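Posted in Teleop & Demos — January
by dfigueiredo

Recorded 198 demos in sim with the handheld controller, block into box. Policy still hovers and wont commit. More demos or is my data bad?

kguerra
Bad data probably. How long is one demo? If you pause before closing the gripper it learns the pause.

dfigueiredo
Long. I do pause, yeah. Lining up the fingers by eye is hard on a flat screen.

vbarros
Disagree with Kelly. Pauses are fine, trim them after. 198 is just low. I had 332 before mine did anything.

kguerra
332 of what tho — same start pose every time? I got there with 72, hand guiding the real arm. You feel the contact. Remote you don't.

vbarros
Can't hand guide a sim arm, so not much help to her.

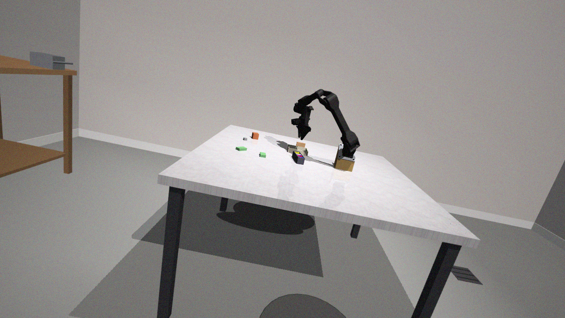
dfigueiredo
My start pose is the same every episode, maybe thats it. Gripper open, pointing down over the middle of the table, right above the tan box. So the green blocks off to the left are always a long sideways move and I get sloppy on the way over. Could start over there instead?

amacaraeg
Randomize it. And stop demoing when you're tired, toss the last 2 from every session.

vbarros
Toss nothing. Label them.

kguerra
lol no. toss them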